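Home | Guidance | Shared Rooms | Equipment | Forms | Contact

Setting up and moving a folding table in a laundry room

Rostham Housing Services – Guidance for residents and staff
Last reviewed July 9, 2021

This page explains how to set up, position and put away the long folding tables supplied to the shared laundry rooms at Monirside and Timorari. It applies to the narrow pattern of table with crossed metal legs. The square tables kept at the Vigfúsdóttir building have a different leg lock and are covered on a separate page.

The tables are intended for sorting and folding clean laundry. They are not to be used as steps, as seating or for ironing.

Before you begin

Choose the place for the table before opening it. In most of our laundry rooms the best position is along the back wall, with the long side of the table parallel to the wall. The table must not stand in front of the machines. Both round doors on a stacked unit need to open fully, and a person must be able to kneel at the lower drum with a basket beside them. Allow 110 cm of clear floor in front of the unit.

Check the floor where the table will stand. Wipe up any water or spilt detergent, and move baskets, bags and cables out of the walking route. Closed shoes should be worn.

Opening the table

1. Lay the folded table on its long edge, with the legs facing you.
2. Draw the legs outwards until the crossed bars are fully spread. Keep fingers away from the point where the bars meet.
3. Press the catch on each leg frame until it clicks. There are 2 catches, one at each end.
4. Turn the table upright. This should be done from both ends together, on a spoken signal.
5. Press down lightly on the centre of the top. If the table dips or rocks, turn it back over and check the catches again.

Moving the table into position

An open table is always moved from its two ends. Holding it by the long side puts a strain on the leg frames and makes the far end swing.

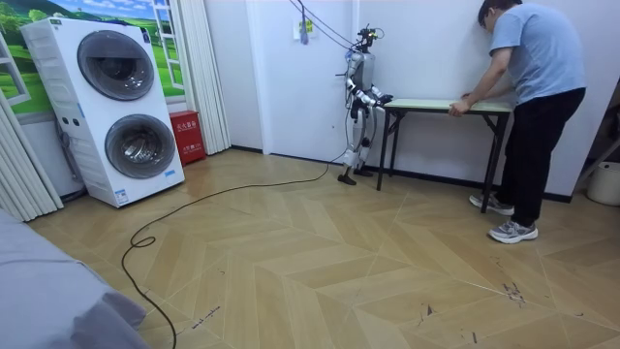
The table is held at its two ends, with the long side parallel to the wall.

Agree who will give the signal before either end leaves the floor. Take hold of the tabletop itself and not the crossbars, which can shift under a load. Lift only as high as is needed for the feet to clear the floor – a few centimetres is enough – and move in short stages. Dragging the table marks the floor covering and loosens the rubber caps on the feet.

Set the table down one end at a time. Leave a gap of 4 cm between the top and the wall, so that fingers are not trapped and the paintwork is not rubbed.

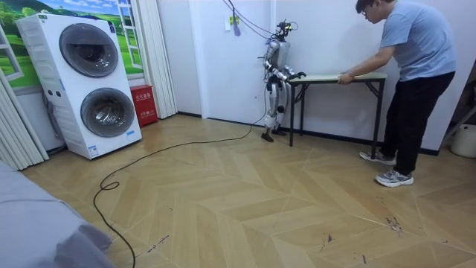 Once the table is down, each end should be held until all the feet are seen to be flat. Where the floor slopes towards a drain, it may be necessary to turn the table end to end. Folded paper or card must not be placed under the feet. If the table remains unsteady in either direction, take it out of use and report it on Form 6.

Using the table

Spread the load along the full length of the top. Full baskets should stand over the legs and not at the unsupported ends. Wipe the surface with a damp cloth after use and dry it before it is folded – standing water works its way under the edging.

Putting the table away

Clear the top, turn the table on to its long edge and release both catches before folding the legs. The folded table is stored upright behind the door, held by the wall strap. Every table is inspected each January, but faults should be reported when they are found.

Related guidance

Square folding tables at Vigfúsdóttir
Cleaning the filter on a stacked dryer
Booking a laundry room at Timorari
Reporting a fault (Form 6)
Storage and wall straps in shared rooms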